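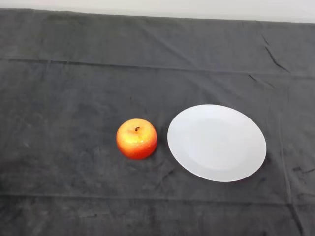

Pourquoi le feutre est-il si doux ?

Prends un pull en laine et regarde-le de tout près : tu verras des fils qui passent les uns dans les autres. Le feutre, lui, n'a pas de fils du tout ! Il est fait de poils de mouton tout emmêlés. Chaque poil porte de minuscules écailles, un peu comme une pomme de pin. Avec de l'eau chaude, du savon et beaucoup de frottements, les écailles s'accrochent et ne se lâchent plus.

À l'atelier de Zirnholm, il faut frotter pendant 22 minutes pour fabriquer un petit carré (et on a les bras en compote !).
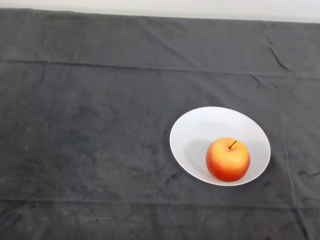

Les tissus duveteux ont un autre secret : leurs petits poils ne sont pas tous couchés du même côté. La lumière s'y accroche donc différemment. Regarde ce tissu gris foncé : il a des taches plus claires et d'autres plus sombres, presque comme des nuages. Essaie chez toi sur une couverture polaire ou un coussin en velours. Passe la main dans un sens, puis dans l'autre, et hop, tu dessines !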